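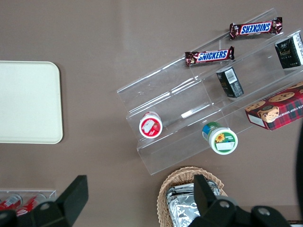 Snack displays at the Skerthorpe front counter are checked once a month, and this is the October sheet with my comments added under each item. The site has four displays in use: the tiered one on the counter table, two wire racks by the door and a basket shelf near the drinks cooler. Most of the comments concern the tiered one. It's clear acrylic with dividers, and it takes mixed stock — two Snickers bars, small black boxes, a red plaid box of chocolate chip cookies and two little round containers with printed lids, lying on their sides on the low tiers. Mixed stock means mixed weights and mixed labels, so it gets the longer check. Items are marked OK, FIX or WATCH. FIX means before opening the next day. WATCH means look again at the next check.

Checked by: Perla Contreras
Site: Skerthorpe, front counter and entrance
Start time: 7:15 a.m., before opening
Sheet number: 752

SECTION A. STAND AND TABLE

A1. Table is level and doesn't rock. OK
Pressed down on all four corners. The pad under the back left foot was replaced after the last check and is holding.

A2. Stand sits fully on the table, with no foot or corner over the edge. OK
The stand can go at an angle if that suits the counter. What matters is that the whole base is supported.

A3. Stand doesn't slide when pushed lightly from the front. WATCH
It moved a little. The tabletop was wiped with spray polish the night before and I could still feel it. Use the plain cleaner on this table from now on. If it still slides at the next check, fit the clear rubber dots. There is an open pack in the Cirunby supply drawer.

A4. No cracks or chips in the acrylic, dividers included. OK
Ran a gloved finger along the front lip of each tier and down both sides of each divider. Do this by touch. Clear plastic picks up light along the edges and a hairline crack is easy to take for a highlight.

A5. Joints between tiers are tight. OK

A6. Surfaces clean, no sticky spots. FIX
Dried syrup under the lowest tier. Lift the stand to clean there — wiping around it only pushes the mess back. Cleaned at 7:40 and marked done.

SECTION B. HOW THE STOCK IS PLACED

B1. Nothing hangs past the end of a tier. FIX
The cookie box goes over the right end. It's too long for that spot once the other things are in. A customer's sleeve or bag can catch it, and a box landing on its corner means broken cookies and a return. Move it to the wire rack or give it a full tier to itself. Same comment for anything else longer than the space it's given.

B2. Round items can't roll off. WATCH
Containers on their sides are fine on the low tiers as long as there is a lip or a divider to stop them. Don't move them to the top. If there is room, stand them up. Some of the staff prefer them on their sides because the lids face out and people go by the picture on the lid, and I have no objection to that on the bottom two tiers.

B3. Boxes stand flat. FIX
One of the small black boxes is leaning. Set it straight or lay it down. A leaning box gets knocked into the next one every time somebody takes something.

B4. Heavy items low, light items high. OK
Candy bars on the top tier are fine.

B5. Bars face the same way. WATCH
One Snickers reads right side up and the other upside down. It isn't a safety point, but it's on the list from the Subramaniam walk-through and I was asked to record it.

B6. Total load within the limit for the stand. OK
The limit we use is 60 ounces spread over all tiers. Weighed the full contents in a tray on the back room scale and we were well under.

SECTION C. LABELS AND DATES

C1. Every item has a readable ingredient and allergen label. OK
Turned each item over and read it. The customer should be able to do the same without a flashlight, so don't cover any text with a price sticker.

C2. Dates checked on every item, not only the front ones. OK
Nothing on the counter display was past date. Two bags on the left wire rack were, and I took them off and entered them in the waste book.

C3. Barcode not torn, creased or taped over. OK
The barcode doesn't need to face the customer. Turn the printed front out if there is a choice.

C4. Wrappers and seals whole. OK
Look at the crimped ends on bars and run a thumb around the lids. Anything with a loose seal comes off, even if it looks fine otherwise.

C5. Allergen card in place on the counter. FIX
Card was missing. Several of these products contain nuts, milk or wheat, so the card has to be out whenever the display is. Joris printed a new one and it goes up before opening tomorrow.

SECTION D. AREA AROUND THE DISPLAY

D1. Walkway in front is clear to 36 inches. OK

D2. No direct sun or heat vent on chocolate. WATCH
The vent over the entrance blows toward the right wire rack when the heat is on. It was off during the check. Look again once the heating runs all day.

D3. Floor dry, mat flat. OK
One corner of the entrance mat wants to curl. Pressed it down and it stayed.

D4. Display out of reach of the door swing. OK
Opened the door all the way. It clears the left rack by a hand's width.

D5. No cords under or behind the display table. OK
The card reader cord runs down the back of the register side and is clipped.

SECTION E. WIRE RACKS AND BASKET SHELF

E1. Rack hooks have end caps. FIX
One cap missing on the left rack, third row, at a child's eye level. Took the hook off until a cap is found. Cirunby may have spares, and if not, order a bag of 300 with the next supplies and share them between the sites.

E2. Racks upright and fixed to the wall. OK

E3. Baskets free of splinters and loose ends. OK

E4. Price strips match the register. WATCH
Two didn't match. Corrected both by hand, new strips to be printed.

SUMMARY FOR THE BINDER
FIX items: A6 (done), B1, B3, C5, E1
WATCH items: A3, B2, B5, D2, E4
Finish time: 8:25 a.m.

Please initial next to each FIX item when it's done and write the time. Last month three were done and only one was initialed, so I had to go back and check them all again. Completed sheets go in the blue binder under the register, newest on top. The work order for rack parts is 3,397 if Cirunby asks for it.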